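ベッドの上でたたもう! 布のしわとおりめのひみつ

せんたくが終わった服やタオル、みんなの家ではどこでたたんでいますか? ゆかの上? テーブルの上? じつは、ベッドの上でたたむ人もたくさんいるんです。広くて、ひざをつかなくてもよくて、布を大きく広げられる。いいところがいっぱい!

でも、やってみるとちょっとふしぎなことに気がつきます。テーブルの上ではまっすぐたためたのに、ベッドの上だとなんだかふにゃっとする。どうしてでしょう。今日はベッドと布をじっくり見ながら、このなぞを追いかけてみましょう!

■ まずは「台」をよく見てみよう

布をたたむとき、下にあるものを「台」とよぶことにします。テーブルの台は、かたくてたいら。ベッドの台は、やわらかい布でできています。目を低くして、横からながめてみてください。小さな山と谷がつづいて、まるで砂漠みたい! かべぎわのほうには、布がよって山脈のようにもりあがるところもあります。 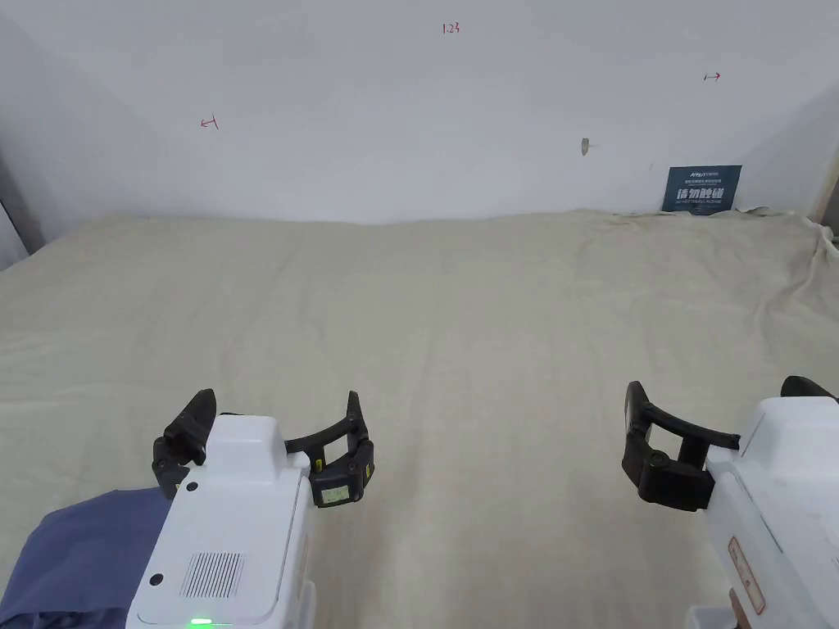 どうしてベッドの布には、波のようなしわができるの?

布がベッドのたいらな部分より少しあまっているからです。あまった分は行き場がないので、上にぽこっともちあがります。これがしわの山です。手のひらでまんなかから外がわへすべらせると、山はだんだんはじっこへ引っこしていきます。消えたのではなくて、引っこし! ためしに片手でそっとおしてみると、山が動いていくのがよくわかりますよ。

台にしわがあると、上にのせた布もその形をまねします。たたむ前にベッドの表面をさっとなでておくだけで、できあがりがずいぶんちがってくるんです。

■ 布を「ぴん」とさせてみよう

さあ、いよいよ布のほうです。くしゃくしゃの布を広げるとき、大人はよく両はしを持って左右に引っぱりますね。あれにはちゃんとわけがあります!

布は、たくさんの糸が集まってできています。タオルやシーツの多くは、たて糸とよこ糸がたがいちがいに組み合わさった「織物(おりもの)」。Tシャツの多くは、糸の輪っかがつながった「編み物(あみもの)」です。引っぱると、曲がっていた糸がまっすぐになろうとします。だから、しわがのびるのです。

おもしろいのは、引っぱる方向。はしとはしを持って横に引くと、横むきに力がとどきます。でも、まんなかの下のほうには力があまりとどかないので、そこだけたるんだままのことがあります。そんなときは、持つ場所をかえてもう一度。角(かど)を見つけて持つのがコツです!

空中で引っぱるのも、ベッドの上ならこわくありません。手がすべっても、落ちる先はふかふかです。
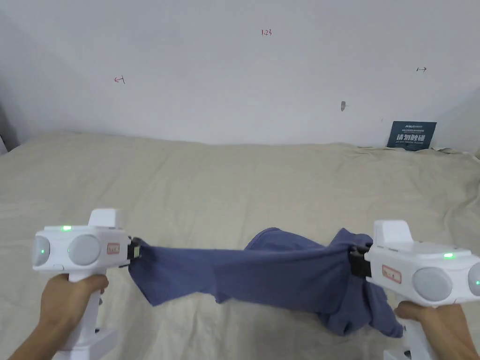 ■ 家でできる! おりめの実験

用意するもの
・ハンドタオル 1まい
・Tシャツ 1まい
・テーブルとベッド
・ノートとえんぴつ

やりかた
1. タオルをテーブルの上に広げて、半分に二回たたみます。
2. 横から見て、どのくらいの高さになったか、ノートにかきます。
3. 同じタオルを、こんどはベッドの上でたたんで、また高さをかきます。
4. Tシャツでも同じようにやってみます。

どうでしたか? ベッドの上だと、タオルが少ししずんで、ひくく見えたかもしれません。手でおさえたときのおりめも、テーブルのほうがくっきりします。かたい台はおした力をしっかりおしかえしてくれるけれど、やわらかい台は自分がへこんで、力をにがしてしまうからです。

ということは、ベッドの上できれいにたたみたいときは、どうすればいい? 答えはいくつもあります。大きな本を下にしくのもいいし、さいごのひとおりだけ空中でやるのもいい。わたしのおきにいりは、おなかの上にのせて、ぽんぽんとたたく方法です(ちょっとぎょうぎがわるいかな?)。

■ 色のちがいも味方にしよう

クリーム色のふとんの上に、こい青の布をおくと、ふちがどこにあるかひと目でわかります。白いふとんに白いタオルだと、角をさがすだけでたいへん! たたむ練習をはじめたばかりの人は、台と布の色をかえてみてください。ずっとかんたんになりますよ。

それから、ベッドの上にスマートフォンなどをおいたままにしないこと。布の下にかくれると、さがすのにひと苦労です。たたむ前に、つくえの上へ引っこしさせておきましょう。
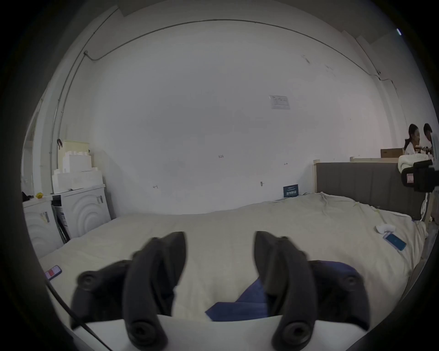
Urszula Jasińskaさんからは、やわらかい台のほうが好きだというおたよりがとどきました。かたいテーブルだと布がつるつるにげてしまうけれど、ふとんの上なら布と布がひっかかって、じっとしていてくれるのだそうです。

これはすごくいいところに目をつけています! ものとものがこすれあうときにはたらく、動きをじゃまする力を「まさつ」といいます。布どうしはまさつが大きいことが多いので、半分におった上がわが、するっとずれにくいのです。おりめをくっきりつけるのはテーブルが得意、布をじっとさせておくのはふとんが得意。どちらにも出番がありますね。

■ つまむ? にぎる?

布をもちあげるとき、ぎゅっとにぎるとどうなるでしょう。手の中でしわがたくさんできてしまいますね。かわりに、布の一か所だけをつまんでもちあげてみましょう。つまんだところがてっぺんになって、そこから下へ、すそがひらひら広がります。テントみたい! 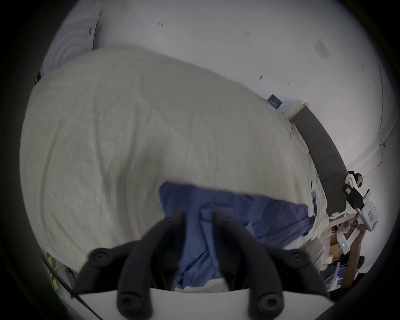
写真提供:カチュマルチク(Kaczmarczyk)くらしの写真室

つまんだ場所がまんなかなら、角はみんな下にたれます。つまんだ場所が角なら、布は細長くたれて、むかいの角がいちばん下にきます。これを知っていると、くしゃくしゃの布から角を見つけるのがとてもはやくなります。ひとつ角をつまんで、もちあげて、いちばん下を見る。そこがもうひとつの角かもしれません! ちがったら、もう一回。四角いタオルでためしてみてくださいね。

■ ことばメモ
織物:たて糸とよこ糸を組み合わせた布。
編み物:糸の輪っかをつなげた布。よくのびる。
まさつ:こすれあうものどうしの動きをじゃまする力。

コメント(3)

ひまわり組のパパ
子どもとタオルの実験をしました。ベッドのほうがひくくなって大よろこび。枕の上でもやると言ってきかず、枕カバーまでたたみました。

みかん
Tシャツは角がないからむずかしかったです。そでをつまんだら、もうかたほうのそでがどこかにいきました。

トマトの母
なでてしわを「引っこし」させるのが気に入ったようで、毎朝やってくれます。次はくつしたの回をお願いします!

お問い合わせ | © 2023 トムベルグ(Tomberg)こどもくらし教室 | ページの先頭へもどる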